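Search this site Enter keyword Go

Household and Shop-Floor Chores: Frequently Asked Questions

Kindovham Handling Notes. Last revised in June.

Can a machine put away groceries or shop stock yet?

In part. Boxes of known size on an open shelf are handled well by current arms. Mixed bags are not. Our test list at Drerbridge holds 354 items from kitchens, bathrooms and small stores, and a two-finger gripper picks most of the rigid ones on the first try. Soft, thin and film-wrapped goods account for most of the failures.

Why does plastic wrap cause trouble?

There are two separate problems. The first is optical. Clear film reflects overhead light as bright streaks, and a depth camera may report a hole or a false edge where the streak falls. Codes under the film may also be unreadable from one angle. The second is mechanical. Film can slide over the item inside it, so the fingers hold the wrapper while the product turns or drops.

What does a grasp on a wrapped tube involve?

The fingers go one to each side, at right angles to the long axis, and close at equal speed. Foam pads are preferred to bare plastic or metal. With a blue tube in glossy film, glare down the middle can wash out part of the printing, so the position should be taken from the two long sides and the label used only for identification.
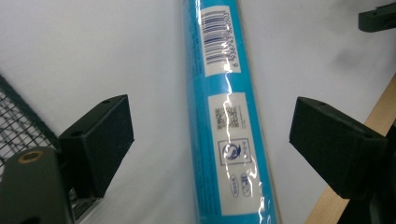

Does the robot need to read the barcode?

For putting an item on a table, no. For stock work, yes. The Satti planner tries up to 7 viewpoints before it passes an item to a person. If a code is still partly hidden by glare, it does not guess the missing digits.

How fast is it compared with a person?

Slower. A person clears our standard tray of 10 items in less time than the arm takes for 2. Speed matters less for work done overnight, and several small stores have asked for that only.

Which chores are close to ready?

Sorting rigid containers, moving totes and wiping flat counters. Folding laundry works under controlled conditions but is slow. Loading a dishwasher works with a fixed set of dishes. Making a bed and emptying a packed closet are still research topics.

Can I run the Kulleo gripper at home?

It can be mounted on a bench in a home workshop. It is not approved for use near children or pets. Keep the work surface plain and matte, and use diffuse light from at least two directions. Replace the pads when the foam stops springing back.

Will softer fingers fix the film problem?

Only the mechanical part. Softer pads spread the load and reduce slip between film and product. They have no effect on glare, which has to be handled through lighting, a polarizing filter or a second view.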